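4.3 Setting the Drain Time on the Trellau Dish Rack

The Trellau rack is supplied with a drip tray, two side rails and a timer. Fit the tray before first use. The rack must stand on a level surface.

1. Slide the drip tray under the rack until both tabs click.
2. Turn the spout toward the sink. The spout must extend past the counter edge.
3. Attach the side rails. The longer rail goes at the back.
4. Press and hold SET until the display shows 60. This is the standard drain time in minutes.
5. Use the arrow keys to choose another time. The timer accepts values from 19 to 300.
6. Press SET once more to save the value.

Note: The timer returns to 60 when the battery is replaced. Repeat steps 4 to 6 after each change of battery.

Caution: Do not place pans on the rack directly from the stove. Heat may warp the tray and will void the warranty.

Caution: Keep knives in the covered holder with the points down.

If the display shows E2, remove the battery, wait one minute and insert it again. Should the code remain, contact Justano Customer Service and quote part number 201.

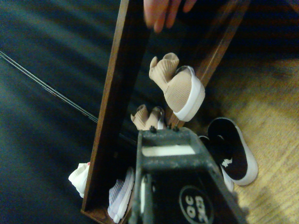

4.4 Cleaning the Drip Tray

1. Empty the tray after each use.
2. Wash it once a week in warm water with mild soap. Do not use scouring pads.
3. Dry the tabs fully before refitting the tray.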